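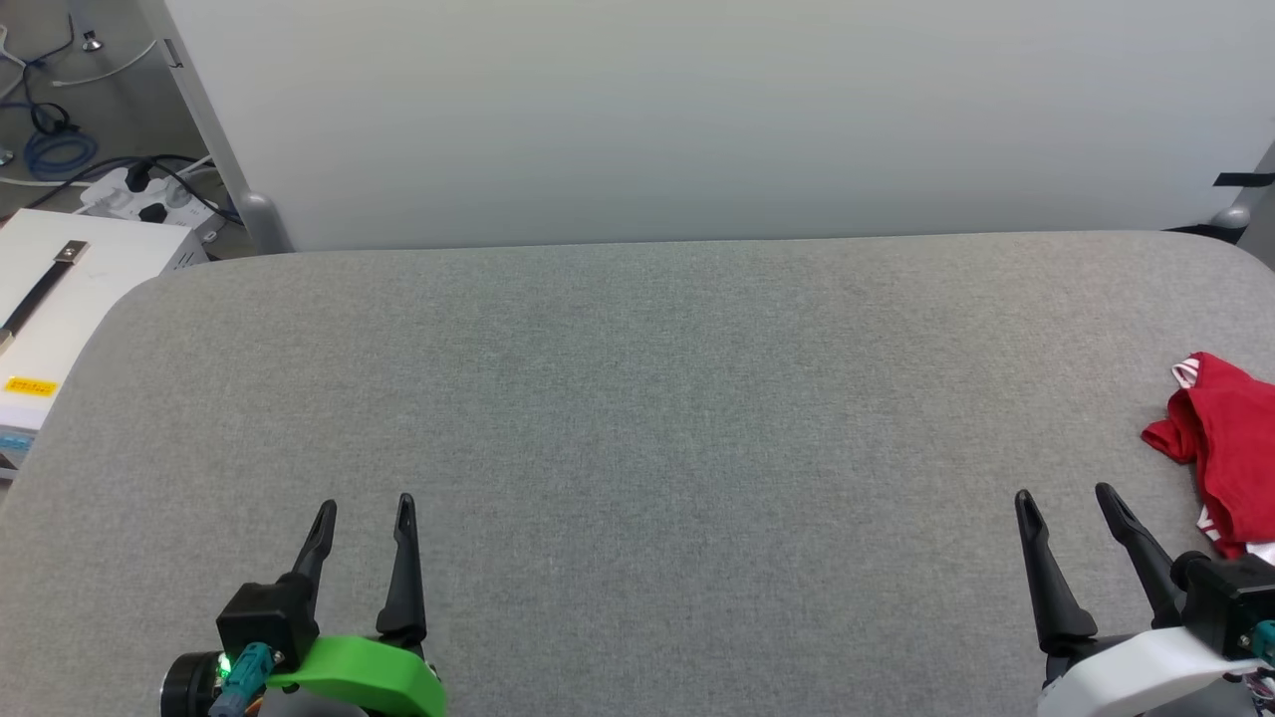 Gray fabric top, pale panel along the back.

Questions I get about covering a table in fabric

I'm Mitra, I run the Drundside sewing club, and these come up every time I mention I cover my own cutting tables.

Why fabric and not bare wood?
Pattern paper stays put on it! On my old varnished table everything slid to the floor the second I opened a window.

What kind should I buy?
Anything woven and fairly tight. I like mid-gray because both white and black thread show up on it. Soudabeh swears by dark green, and her seams are straighter than mine, so who knows.

How much do I need?
Measure the top, then add 3 inches on every side to pull under. More if your table is thick.

Do I glue it or staple it?
Staples underneath, glue nowhere. I glued my first one and the lumps drove me crazy — I ended up peeling the whole thing off in April.
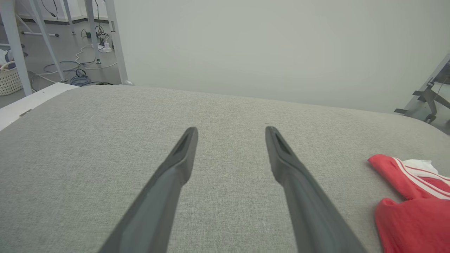
Speckled gray weave with a rounded edge.

What about rounded corners?
Lots of tiny pleats, pulled tight, one staple each. Start at the middle of the curve and work outward.

Can I iron on it?
Please don't. Put a wool mat down first.

How do I clean it?
Lint roller after each project, and a damp cloth for chalk. Coffee is another story (ask Gwilym).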